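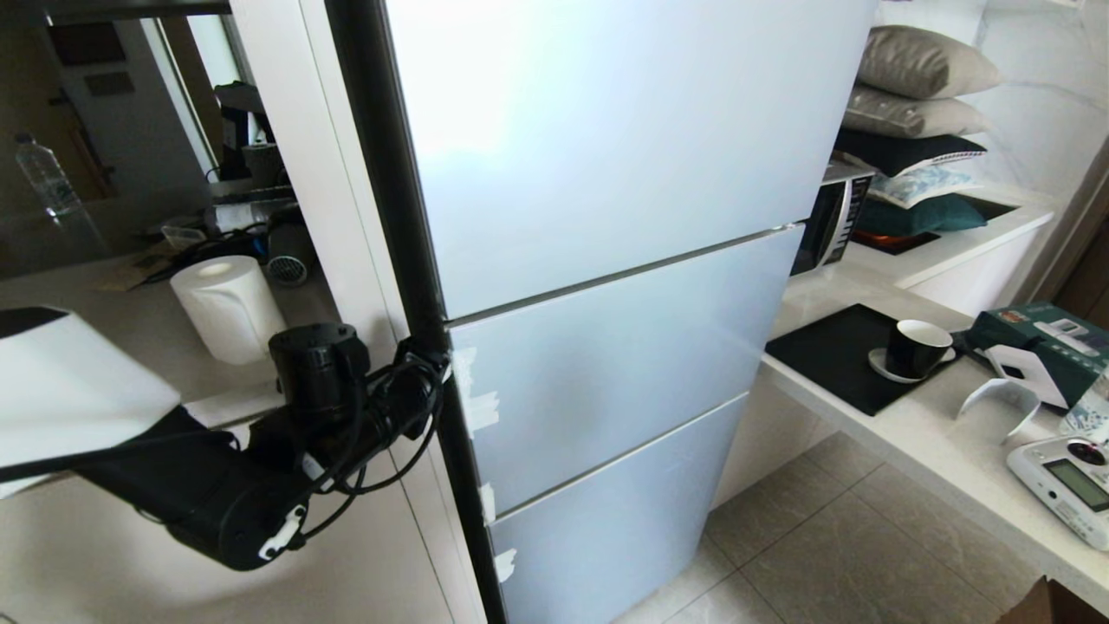
Helier 848 Replacement Door Gasket

Magnetic door seal for upright household refrigerators and freezers. Sold by the piece, cut to size and welded at all four corners before shipping.

Specifications
Profile: push-in dart, single bubble
Material: flexible PVC with magnetic strip insert
Colors: white, gray
Standard lead time: 5 working days
Operating range: -30 °C to 60 °C
Warranty: 2 years against corner weld failure

Measuring
Remove the old gasket from its groove and lay it flat. Measure from dart to dart across the width, then down the height. Do not measure the outer lip, which spreads with age and reads too large. For units with separate drawers, measure each drawer on its own. Drawer seals often differ by a few millimeters even when the fronts look alike.

Fitting
Gaskets ship folded and will arrive with creases. Soak the gasket in warm water until it lies flat, then dry it fully. Clean the groove with mild soap. Press in the corners first, then work toward the middle of each side. No glue is needed with the dart profile. If a gap remains on the hinge side, warm that section with a hair dryer on low and close the door overnight.

Compatibility
The 848 profile fits most Vornholm and Arango uprights with a push-in groove. Otell models before the change to screw-on retainers also accept it. Later Otell doors need the 848-R, which has a flat flange – order it separately. Built-in wine coolers are not covered.

Ordering notes
Enter width before height. Cut-to-size gaskets cannot be returned unless the size supplied is wrong. For odd profiles, send a short sample of the old seal, marked for the attention of Yesenia Arboleda, Parts Desk. Samples are matched at no charge but are not sent back.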